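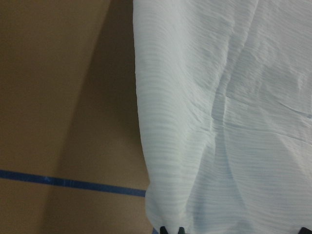 2025-11-01

Washed the seersucker sheets at 40 C again and measured shrinkage. Starting length was 263 cm. After five cycles the loss is 15 mm along the warp and 19 mm across. Most of it came in the first wash, so I have stopped measuring after each one. Line drying only, no iron. Khang Trương asked about the Prendley set: same weave, heavier yarn, slower to dry. I plan to repeat the test on it in May with the same detergent.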